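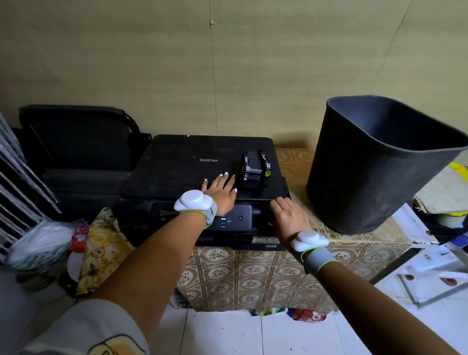
Wanted: small shop owners who'll let me be nosy about their slow hours

Home Research Retail Join In Contact

Hi, I'm Bhavana Poduval, and I run the small-store research at Vurnex. I'm looking for people who own or manage an independent shop in Dellemness and would be willing to keep a diary for me in July. It doesn't matter what you sell. Shoes, fish food, greeting cards, secondhand guitars -- I want all of it!

The project is called Tiltis, and it's about the dead stretch of the afternoon. Everybody I talk to in retail has one. Mine, back when I ran a yarn shop in the Sial Arcade, started right after lunch and dragged on until the schools let out, and I still paid a full-time wage and kept every light burning through it. I'd like to know what owners do with those hours now, and whether the ones who close for part of the day and stay open later end up happier with their sales (or just more tired).

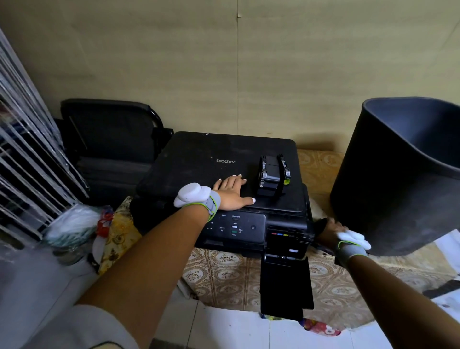
Reading time: 2 min

What you'd be doing

The diary runs for four weeks. Each day you're open, you jot down your sales before and after 2 p.m., how many people were working, and a line or two about how the day went. Paper or spreadsheet, I'll take either one, and messy handwriting is fine by me. I'd also like one phone call with you near the end, at whatever time suits you.

You'll get $160 once the diary is in. If you miss a few days because you're sick or the kids are home, you still get paid -- just mark them as missed and please don't fill them in from memory.
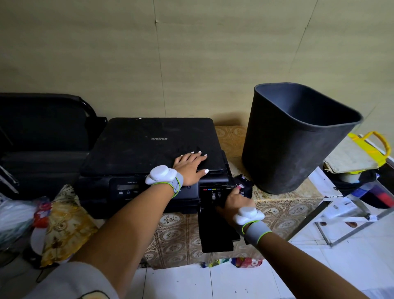 Brother inkjet printer with the cartridge compartment open

Who can sign up

You need a store with a door customers can walk in through, and you need to be the person who decides the hours, or work closely with whoever does. Chains and franchises are out this time, sorry. Market stalls are out too, unless you also have a permanent spot. I have room for 104 shops, and I'll try to get a decent spread between downtown and the outer neighborhoods, so I may have to put you on a waiting list.

Your numbers stay with me and won't go to your landlord or the shop next door. The report will only use grouped figures, and you'll get a copy before it goes up on the site.

To apply, use the form under Join In and tell me what you sell, your current hours and the best time to call. Mornings are easiest for me, but I know they may be awful for you, so say so if they are.

Shares 4 Comments 2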